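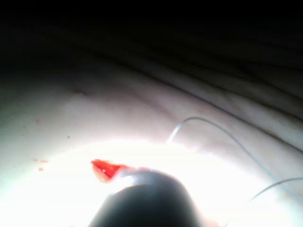

Cloth is still the hardest thing in the house to hand to a machine. A robot will lift the same mug 1,000 times, but a sheet changes shape whenever it is touched. White fabric is worse under a strong lamp, where glare hides the weave close to the gripper and only the folds further off show up grey. Fine pale thread is just as hard to pick out.

If you are testing a hobby arm on mending or laundry:

Move the lamp to one side so creases throw a shadow.
Swap pale thread for a dark colour while you practise.
Keep small red scraps off white cloth.
Wipe the gripper tip before each run.

Noémie Gosselin has tried 3 arms at home, and the Stastier is the one she kept. It passes her pegs. She still does the hems and the fitted sheets by hand — and so do I.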